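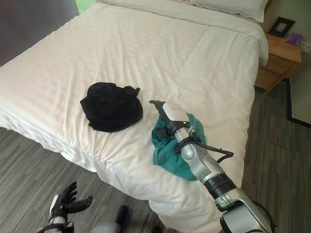

The Temach cable management kit is sold for hobby robot arms with a reach under a meter, and I bought it to fix one problem: wiring that catches on things. My build is a two-armed upper body on a wheeled base, put together in a spare room over the winter, and its main job is picking up clothes. Cloth is a bad environment for cables. A gripper over a bed works a few inches above fabric that folds up to meet it, and any slack at the wrist ends up in the load. The right arm over the teal garment shows the layout I started from, with black cables looping out from the wrist and trailing to the right across the duvet. Each loop is a place for a sleeve to go through.

The kit contains split braided sleeving in two diameters, a bag of hook-and-loop straps, adhesive saddles, four printed swivel clips and a strip of heat-shrink. The swivel clips are the reason to buy it. Everything else can be had cheaper from any electronics supplier. Each clip is a two-piece nylon ring that clamps on the arm segment and holds the bundle in a cradle free to turn through a limited angle. The instructions say 200 degrees. I measured slightly less on three of them and noticeably less on the fourth, which had flash left in the groove. A few passes with a needle file fixed that.

Installation took me most of an afternoon per arm. The sleeving goes on without disconnecting anything, a real advantage if your wrist connectors are glued, as mine are. The saddles are rated for smooth plastic and metal. They held on the painted segments and let go of the ribbed one overnight, so there I used a strap. The manual covers only a single arm mounted on a bench, and its routing diagram assumes the elbow never passes below the shoulder mount. For a robot that reaches down to a mattress, the bundle needs more length at the elbow than the diagram gives. I added 2 inches and had no further tension at full extension.

Ese Balogun, who shares the lathe and most of the printer time with me, fitted the same kit to a desktop arm and followed the diagram exactly. It worked for him without changes. Anyone with a fixed arm can probably ignore the paragraph above.

For testing I ran a fixed pick sequence: approach, close, lift, carry to the side of the bed, release. No vision in the loop, same poses every time, garments dropped by hand between cycles. With the original wiring, 15 cycles in a row without a snag was a good run. With the kit fitted I reached 1,730 cycles, spread over several evenings, before stopping to inspect. There were snags in that total. Nearly all involved drawstrings, which wrap around the finger itself and have nothing to do with the cables. One was a hoodie cord that found the gap between the wrist clip and the end of the sleeving. Butting the sleeve right up against the clip closed it.

Wear at inspection: light fraying at the cut end of the small sleeve, where I had skipped the heat-shrink. No marks on the cable jackets. One swivel clip had developed play but still held. Encoder noise was the same before and after, so I saw no penalty from running motor and signal lines in a common sleeve, although at higher currents I would separate them.

Complaints. The adhesive saddles leave residue that needs alcohol and patience. The clips come in one size and want a shim on anything slimmer than a soup can. Spare clips are not sold separately, and the reply I got from Temach support in January was that this was under consideration. The Rorkitz version has a wider clip range and replaceable cradles but its sleeving is closed, so every connector has to come off first.

I would buy it again for the second build. If Rorkitz ever ships split sleeving I would buy that one.

Posted Apr 2, 2024. Kit bought at full price.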